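How a Robot Learns to Pick Things Up
A page for young readers from the Surnero Robot Club

Picking up a cup is easy for you. You did it when you were a baby. For a robot, it is a hard job, and somebody has to show it how.

At the Surnero Robot Club, students do the showing. The club meets on Wednesday after school in the Tunstall library. Each student takes a turn with a hand-held gripper. It has two fingers, and a camera rides along with it. The student moves it, and the camera records what happens. One try is called a demo.
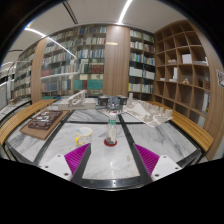 Grip is the first thing new members learn about. Smooth plastic can slide, so fingers often need a surface that holds on. The two magenta pads have thin ridges on them, a bit like the bottom of a sneaker. A clear bottle is a tricky thing to reach for. Cameras can have trouble with see-through objects — so can people, if you have ever walked into a glass door.

One demo is not enough. Last term the club made 187 of them, and the goal for this year is around 2000. Students work in teams of 2. One holds the gripper and the other writes in the log. After seven demos they trade places.

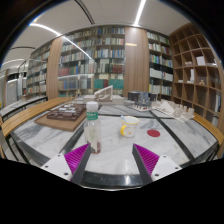 A bottle, a mug with a yellow handle, and a flat red disc on the library table.

Later, a computer studies the demos and looks for patterns. Where did the fingers go first? When did they close? The club's robot arm, named Isholm, then tries the same job by itself. It misses a lot at the start. When it does, the students make more demos of the part it got wrong.

Try it at home: pick up a spoon using only your thumb and one finger. Now try with your eyes closed.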